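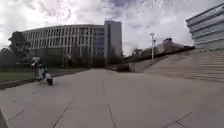 Outdoor Tracking of Moving Persons with a Fixed Wide-Angle Camera
Project report, Rirncombe, 2019-02-17

3. Method and first results

Our robot Eder must stop in time when something fast crosses an open square. In this part we tested only the detection, without driving. We recorded 161 short sequences on paved ground and marked the persons by hand. For each one we compared two methods: background subtraction, and the small neural network from our earlier Cevine work.

People on foot were found well by both methods. Riders on small wheels were harder. Their outline is blurred, and a crouched body does not have the shape which the network learned – it was missed in 7 sequences. Background subtraction missed only six, but it gave many false alarms when clouds changed the light on the slabs.

We therefore join both results and accept a detection after about 400 ms. The threshold is still chosen by hand. In March we will repeat the test with the Humeck lens.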